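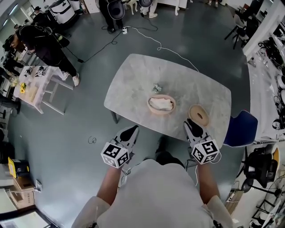

# Re: Revised rules for the Plulusow reading room

**From:** Fumiko Ichikawa, Secretary to the Library Board
**To:** Members' list
**Date:** 2021-10-09

Dear members,

I write in reply to Mr Saithong's message, which I quote in part so that those who joined the list recently may follow the matter.

> On the loan period, I remain unconvinced. The draft cuts it from 30 days to 20 for all printed books, with no exception for members who live outside the town. Those of us who come in from Hondura make the journey once a month at most. Under the new rule we would either return books unread or pay a fine each time.
>
> I should also like to know what is proposed for the Peixoto bequest. The draft refers to "restricted items" in section 4 and again in section 7, but the two lists do not match. Are the bound newspapers restricted or not? Ms Sugiyama was told at the desk that they were, and I was told the opposite in the same week.
>
> Finally, may members still bring a guest?
>
> Kittipong Saithong

The Board discussed these points at its October meeting and has asked me to reply as follows.

**Loan period.** The period of 20 days will stand for books added to the collection within the past year, for which there is often a waiting list. All other printed books will remain on loan for 30 days. Members whose registered address is outside the town may renew once by post or by telephone, whether or not another reader has asked for the book. Section 3 will be redrafted to say so. No fine will be charged on a book for which a renewal request was received before the due date, even if the desk has not yet recorded it.

**The Peixoto bequest.** Mr Saithong is correct that the two lists differ. The list in section 7 was carried over from the previous rules and should have been removed. The bequest consists of 397 bound volumes, and the position is this:

- The bound newspapers may be read in the room on request. They may not be borrowed or photocopied.
- The county histories may be borrowed in the ordinary way, except for the first Rokov survey, the spine of which is under repair.
- The letters and account books are restricted. Requests should be made in writing to Ms Hatsue Minami, who will arrange a time.

The desk staff have been given a copy of this list. I apologise to Ms Sugiyama for the contrary advice she received.

**Guests.** Each member may bring one guest on any visit. Guests should sign the book at the door and may not borrow.

One further matter was raised by Mr Arai. The card catalogue still contains 2,000 entries which have not been copied to the printed index, most of them under local history and music. Until this work is finished, readers who do not find a title in the index should consult the cards before concluding that the library does not hold it. The drawers for M to R have been moved to the landing.

Comments on the redrafted sections should be sent to me and not to the full list. Members without email may leave a note at the desk, marked for the Secretary.

Yours faithfully,

Fumiko Ichikawa
Secretary to the Library Board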